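September 17, 2021

1/ Today I want to write some posts about moving to a small town and learning to cook with what the shop has. I live in Limodbridge for two years now. Before that I was always in big cities, where every ingredient is five minutes away.

2/ Our town has one grocery store. It is a good store, but it closes early and the herbs are finished by noon. In my first September I went there for fresh dill three times and came home with parsley each time.

3/ So I started to plan. On one evening of the week I write down seven dinners. They are not fancy dinners. Soup, eggs, potatoes, beans, fish if there is fish. When the list is ready I feel calm, even if I change it later.

4/ The second thing I learned is to ask. The woman at the Holtholm farm stand explained to me how to keep carrots in a box of sand. I did not understand every word, so she wrote it on a paper bag. I still have the bag.

5/ Last winter I kept carrots until March with this method. A few became soft at the ends, but they were fine for soup.
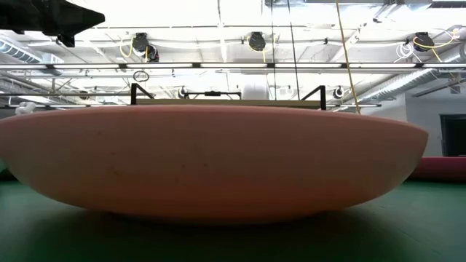 The pink bowl. For a salad it is a good size.

6/ About bread: I tried to make rye bread like the one from Mäkelä, the bakery near my old flat. My first loaf was very heavy. My neighbours were polite and ate one slice each. The colour was right, at least.

7/ Now I let the dough rest the whole night and I use less flour than the recipe tells. It is better. It is still not like the bakery, and I have accepted it.

8/ Somebody asked me what I spend. In August it was 614 dollars for two people, and the month before it was 522. The difference is mostly cheese and one big order of coffee. I am not proud of the cheese, but it was very good cheese.

9/ If you also moved to a small place, please tell me what you cook when the store is closed. I am looking for ideas with cabbage, because my neighbour gave me four and they are enormous.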